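Der Kult um die kalte Wäsche

Waschmittelfirmen, Ratgeberseiten und Gerätehersteller sind sich einig: Dreißig Grad reichen. Unsere Autorin wäscht seit einem halben Jahr danach und glaubt immer weniger.

10. Februar 2018

Angefangen hat es mit einem Aufkleber. Er pappte auf der Tür meiner neuen Maschine, einer Gadurell mittlerer Preisklasse, und versprach »volle Reinheit schon bei 20 Grad«. Ich habe ihn abgezogen, was eine Viertelstunde dauerte und einen grauen Kleberand hinterließ, der sich bis heute weder kalt noch warm entfernen lässt.

Man muss das Versprechen ja nicht gleich für gelogen halten. Dass moderne Waschmittel mit weniger Wärme auskommen als die Pulver unserer Großmütter, bestreitet niemand ernsthaft. Enzyme lösen Eiweiß und Stärke, Tenside den Rest, und wer ein Hemd einen Tag im Büro getragen hat, braucht keine Kochwäsche. Nur ist aus diesem vernünftigen Satz eine Art Glaubensbekenntnis geworden. Wer heute zugibt, Handtücher bei 60 Grad zu waschen, wird angesehen, als hätte er beim Lüften die Heizung laufen lassen.

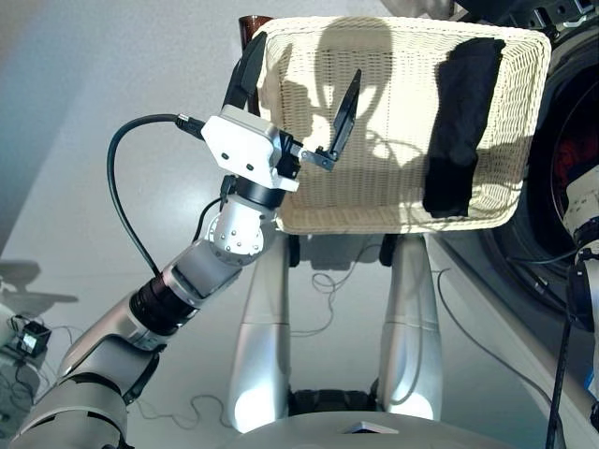
Mich stört vor allem, wer da spricht. Die Broschüre, die meiner Maschine beilag, rechnet eine Ersparnis von 93 Euro im Jahr vor. Im Kleingedruckten steht, wie die Zahl zustande kommt: 6 Wäschen pro Woche, vorher alle bei 95 Grad, nachher alle bei 20. Ich kenne keinen Haushalt, der so wäscht. Wer bisher gemischt gewaschen hat, mal 40, mal 60, spart entsprechend weniger, und ein Teil davon geht gleich wieder für das »Kaltaktiv-Konzentrat« drauf, das dieselbe Broschüre drei Seiten weiter empfiehlt.

Überhaupt, die Zusatzprodukte. Yaman verkauft einen Hygienespüler, der Keime beseitigen soll, die es bei höherer Temperatur vermutlich gar nicht erst in den Schrank geschafft hätten. Zetanov bietet Tabs gegen den muffigen Geruch in der Trommel an, anzuwenden einmal im Monat, im Leerlauf, bei 60 Grad. Das muss man zweimal lesen. Wir waschen also kalt, damit wir hinterher die leere Maschine heiß laufen lassen können.

Und dann die Zeit. Mein Sparprogramm dauert knapp 4 Stunden. Wer abends nach der Arbeit anstellt, hängt gegen elf auf oder lässt die Sachen über Nacht in der Trommel liegen, mit bekanntem Ergebnis. Die Anleitung rät zur Startvorwahl. Mein Vermieter rät in der Hausordnung davon ab, Maschinen unbeaufsichtigt laufen zu lassen. Die beiden sollten sich vielleicht einmal unterhalten.

Im Juni war ich in Brorkalholm, wo meine Cousine mit ihrer Familie lebt und eine Genossenschaft noch ein altes Waschhaus betreibt. Dort stehen Geräte, die älter sind als mancher Mieter, es gibt zwei Temperaturen, und die Handtücher rochen nach nichts. Sicher verbrauchen diese Maschinen zu viel Wasser. Ich will sie auch nicht zurückhaben. Aber niemand dort hatte eine App, einen Spüler oder ein schlechtes Gewissen, und die Wäsche war in einer Stunde fertig.

Geglaubt habe ich lange auch an die 800 Waschgänge, die ein gutes Shirt angeblich durchhält, wenn man es nur kühl genug behandelt. Diese Zahl kursiert in Foren und auf Etiketten. Eine Quelle habe ich nicht gefunden. Meine Shirts geben meistens an der Naht unter dem Arm auf, und an der Naht ist die Temperatur unschuldig.
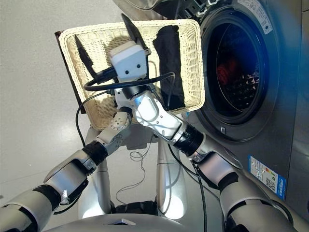

Was ich jetzt anders mache

Wenig. Oberbekleidung kommt bei 30 Grad in die Trommel, da hat die Werbung meinetwegen recht. Bettwäsche, Geschirrtücher und alles, was nach Sport riecht, läuft bei 60, im normalen Programm, ohne Spüler. Dunkles trockne ich auf links. Die angebrochene Flasche Konzentrat steht noch unter der Spüle, ich nehme sie gelegentlich für Flecken am Hemdkragen, und dafür ist sie ganz brauchbar.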